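About Clisville Rooms

Making beds for a living since the second boiler

Clisville Rooms looks after furnished rooms and small flats for people who own them and would sooner not iron anything. We clean, change the linen, make the bed, restock the tea, and report the dripping tap before it becomes a conversation with the neighbours downstairs. We have 46 rooms on the books at the moment, most of them in Tirkberg and the streets behind the station, with a handful out at Hovland where the parking is better and the water pressure is worse.

The firm was started by Chia-jung Yeh, who had spent nine years in hotel housekeeping and had opinions about duvets. She took on two rooms for a friend one December, intending to do it until the friend found somebody proper. The friend is still looking. We moved out of Chia-jung's hallway and into a unit on Brondeo Lane when the second boiler was fitted there and the sheets finally had somewhere to dry.

What we do all day

A standard turnaround takes two people 60 minutes. It can be done faster, and we have been shown how by several companies whose former customers are now ours. Beds come first, while everyone still has their patience. The duvet goes on flat, gets pulled to the sides, and is smoothed from the middle outwards with the forearm. Pillows are stacked at the head. We don't do swans out of towels. We were asked once, for a honeymoon, and the result looked like something you would ring the council about.

After the bed it's the bedside table: drawer, shelf, lamp, and the back edge where the cable runs, which gathers more fluff than seems reasonable for a cable. Then seating, then skirting boards, then the carpet last of all, walking backwards towards the door. 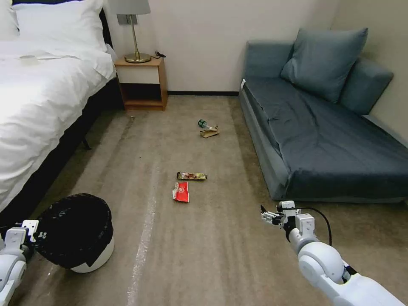
Sofa beds deserve a paragraph to themselves. Owners love them, on the grounds that a room for two becomes a room for four. Guests love them until bedtime. Our job is to make sure the thing opens, closes, and contains no coins, crisps or single earrings, so every sofa bed is opened out on every visit, including the ones the guests swear they never touched. Cushions are put back against the backrest, plumped but not chopped. Chia-jung feels strongly about the karate chop and new starters are told on the first morning.

We made 3951 beds last year. We know this from the laundry bills and take no particular pleasure in it.

The people

There are 30 of us, mostly part-time, mostly local, and all paid for travelling between jobs. Everybody works in pairs and the pairs choose themselves, an arrangement that has so far produced one marriage and one feud over fitted sheets. New people spend their first two weeks alongside somebody experienced, and the office staff do a day of rooms every month so that they remember how many stairs there are in Tirkberg.

Things we won't do

We don't wash curtains, walk dogs or write your guest reviews for you. We won't use plug-in air fresheners - if a room smells, we would like to find out why. And we can't promise to get red wine out of beige carpet, although we will have a good go and tell you the truth afterwards.

Taking on new rooms

We have space for a few more in Clisville itself and one or two in Hovland, if you don't mind an early slot. Chia-jung visits every new room before we agree anything. She will bring a tape measure, look under the bed, and ask where you keep the spare bulbs. Please have an answer ready. The visit is free and there is no contract to sign on the day.

The office on Brondeo Lane is open from eight until four. Ring the top bell, as the lower one belongs to the dentist.

Page last updated April 30, 2026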